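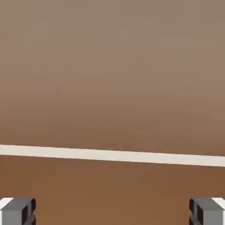 Laddale Parish Ledgers: Transcribed Line Items

Summary

This dataset contains 1556 line items transcribed from the account ledgers of the Laddale grain cooperative. Each record corresponds to one written entry in the original books: a delivery, a payment, a loan of seed, or a correction to an earlier entry. The source volumes are held in the Givton reading room and can be consulted there by appointment.

Contents

ledger_items.csv — one row per entry
volumes.csv — one row per bound volume, with shelf mark and condition notes
units.csv — conversion table for local measures
notes.txt — transcriber remarks, keyed by item_id

All files are UTF-8 with Unix line endings. Fields are comma-separated, and text fields are always quoted.

Fields in ledger_items.csv

item_id: integer, unique, never reused after a deletion
volume: volume number, 1 to 7
page: page number as written by the clerk, or blank
entry_type: delivery, payment, loan, correction, unknown
name_raw: account holder as spelled in the ledger
name_norm: normalized spelling
commodity: wheat, barley, oats, rye, mixed, none
qty_raw: quantity as written, including fractions
qty_liters: converted quantity, or blank
amount: money value in the smallest coin, integer
legibility: 0 (unreadable) to 3 (clear)

Page numbers restart in the middle of volume 4. Use item_id for ordering; sorting on volume and page will interleave two seasons.

Transcription

Dineo Nkosi and Umut Uçar transcribed all seven volumes independently. Alper Kahraman compared the two versions and settled the differences against the original pages. Where no reading could be agreed on, qty_raw contains a question mark in place of each doubtful character and legibility is set to 0 or 1. Words the clerk struck out are kept in notes.txt and left out of the main table.

Name normalization follows a list prepared by Roos Dierckx. It merges spelling variants only. Two people with the same name are not separated, so totals per name_norm should not be read as totals per person.

Units

The clerks used two sizes of bushel. The larger one appears in volumes 1 to 3 and the smaller one from volume 5 onward. Volume 4 uses both and does not mark the change. For that volume qty_liters is blank unless the entry names the measure.

Known problems

46 entries have an amount but no commodity. Most look like dues.
Volume 6 has water damage along the gutter, and first names are often lost.
Corrections point to the entry they amend only when the clerk gave a page. 30 corrections remain unlinked.
The barley and rye abbreviations in volume 2 are nearly identical. Treat that split with caution.

Changes

1.2 — Blank pages removed from volumes.csv. Legibility rescored for volume 6.
1.1 — Added units.csv. Fixed a sign error in loan repayments reported by Cengiz Soylu.
1.0 — First release, November.

Use

The transcription may be reused with credit to the transcribers. Page scans are not included and are not covered by these terms. Send corrections with the item_id and the proposed reading — one item per message, please.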